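Notes for the folding session, Friday group

I'm writing these up for those of you who missed the first half hour, and for the rest of you who were too busy wrestling with fitted sheets to write anything down (fair enough!). Bring them next time, with a pencil, as I always end up changing something.

## Before you fold anything

Clear a table. I mean properly clear it, mugs and post and all. I like a cloth over mine because bare wood or plastic lets a shirt slide about, and a plain colour is best so you can see your edges. Beds are too soft and the floor is murder on the knees. If your table is small, let the sleeves hang over and bring them in first.

Give each thing one good shake, holding it by the shoulders or the waistband, then lay it face down and smooth outwards from the middle with flat hands. Don't tug at the hem! You'll only stretch it, and then the two sides won't meet.

## The basic fold

1. Lay it out and smooth it.
2. Bring one side in to the centre, then the other.
3. Tuck back anything that sticks out (sleeves, mostly).
4. Fold up from the bottom, in half or in thirds to suit your drawer.

Thirds gives you the little packet that stands up by itself. My drawers at home are 24 cm deep inside, so thirds works for nearly everything apart from jumpers. Measure yours before next week, please, as we'll be doing the Nomport drawer plan and it's no use guessing.

## Stripes

Several of you groaned when I got the stripy things out, but I love them for teaching. A stripe is a free ruler. On a plain top you can be well off and never know it, whereas a stripe shows you every pull and every bump. Dark cloth with a thin pale line is the clearest of the lot.

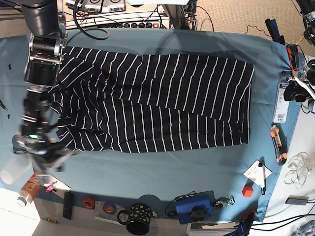
So look at the lines before you look at the outline. Where they run smoothly, leave the fabric alone. Where they bend or jump sideways there's a ruck underneath, and you want to lift that bit, let it drop, and smooth it again from the flat part towards the messy part. Pressing down on a ruck just gives you a crease, and then it's the iron.

Slippery fabrics need a slower hand. Do the first fold, stop, sort out both layers, and only then do the second.

## For next week

- 8 items from your own wash, at least one of them striped
- your drawer measurements
- the Stultholm sheet on storing knitwear, if you took one home

We'll start with towels and leave fitted sheets until after the tea break.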